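# Profilé de jonction Voneo, aluminium strié, et lames de la série Illcombe

Parquet sombre, barre argentée : la combinaison que nos clients nous demandent le plus souvent en rénovation. 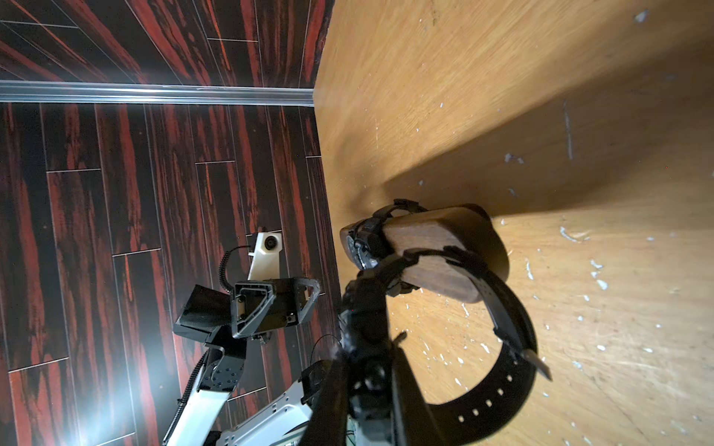 Zeeshan Mirani nous écrit qu'il hésitait à mettre de l'aluminium sur un sol aussi foncé, qu'il craignait un effet « couloir d'hôtel », et qu'au bout d'un hiver il n'imagine plus son entrée autrement. On le comprend ! Un seuil ton sur ton finit presque toujours par tirer sur le gris ou sur le marron, alors que le métal brut assume la coupure entre deux pièces et attrape la lumière de la fenêtre.

## Le profilé

Le Voneo est une barre plate à stries longitudinales. On l'aime pour ses stries, justement : elles accrochent un peu la semelle, elles cachent les petites rayures du quotidien et elles donnent au métal plusieurs reflets selon l'endroit où l'on se tient (le soir, avec une lampe basse, c'est franchement beau).

Il convient très bien quand les lames ne reprennent pas exactement le même axe d'une pièce à l'autre. Dans les maisons anciennes, les murs sont rarement d'équerre, et vouloir aligner les joints à tout prix d'une porte à la suivante mène à des coupes en sifflet assez tristes le long des plinthes. Une barre en travers du passage, et chaque pièce garde sa propre direction.

- Matière : aluminium, finition naturelle
- Longueur livrée : 146 cm ou 162 cm, à recouper
- Fixation : adhésive, ou vissée avec le kit Viklund
- Usage : intérieur, pièces sèches

La version de 162 cm vaut la peine pour les doubles portes. Pour un passage simple, prenez la plus courte et gardez la chute, elle sert toujours dans un placard.

## Les lames Illcombe

Un fond presque noir, un veinage rouge profond et orange rouille, une surface brillante. C'est un décor qui a du caractère, et nous en sommes assez fiers. Les petites lames d'échantillon ne lui rendent pas justice : il faut en voir un mètre carré posé, à joints décalés, pour que le rouge se mette à circuler d'une planche à l'autre. Nusrat Mengal, à l'atelier, conseille d'ouvrir trois paquets en même temps et de mélanger les lames avant la pose, les veinages les plus vifs étant parfois regroupés dans un même carton.

Côté voisinage, le miel et le caramel lui vont à merveille. Un panneau de bois clair à reflets orangés, posé contre ce sol, réchauffe tout de suite l'ensemble. Le blanc pur marche aussi, en plus tranché. Nous sommes moins convaincus par le chêne grisé, mais les goûts...

Le brillant demande un peu d'attention, autant le savoir avant d'acheter. En lumière rasante, la surface renvoie beaucoup de blanc et les traces de pas se voient. Un chiffon microfibre à peine humide suffit, sans cire ni produit rénovateur, qui laissent un voile.

## Pose de la barre

Posez les lames en laissant le jeu de dilatation indiqué sur la notice, des deux côtés du passage. Aspirez soigneusement la rainure. Coupez le profilé à la scie à métaux, lame fine, stries vers le haut, puis ébavurez l'extrémité à la lime douce. Présentez-le à blanc avant de retirer le film de l'adhésif, car il colle vite et fort.

Si vous peignez ou enduisez dans la même pièce, faites-le avant. Les éclats d'enduit s'enlèvent bien du plat de la lame avec une spatule en plastique, beaucoup moins bien du creux des stries.

## Commande

Le profilé Voneo porte la référence 23 au catalogue Jokura. Échantillons de lames sur demande, deux décors maximum par envoi. Les commandes passées avant midi sont préparées l'après-midi même.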